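Week 4 notes: Simmering, boiling and what the bubbles tell you

Hi all, these are my notes from the session on moist heat. I talk fast, so read them before you start on the worksheet.

Water boils at a lower temperature the higher up you live. I grew up in Rustlow, right down by the sea, and my beans were always done on time. Then I moved to Hovland, at 3,000 feet, and the same recipe left me with little pebbles! Up there water boils near 206°F, so beans and potatoes need longer. Turning up the burner won't help – a hard boil is no hotter than a gentle one, it just throws more steam around the kitchen.

A simmer sits a bit below that. Look for small bubbles breaking here and there, mostly near the sides. That's where you want stock, stew and anything with a tough cut of meat in it (Hanyu asked about brisket, and yes, brisket too).

Lids matter more than people think. Lid on, you hold heat and liquid. Lid off, the sauce thickens and the flavor gets stronger, so go easy on the salt until the end.

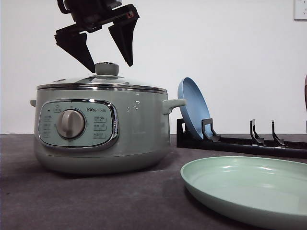 Fig. 6. Electric hot pot with its lid on.

For next time: cook one cup of rice with the lid on and one with it off, and write down how long each took. Bring your notes, and Lorcan, please bring back my thermometer.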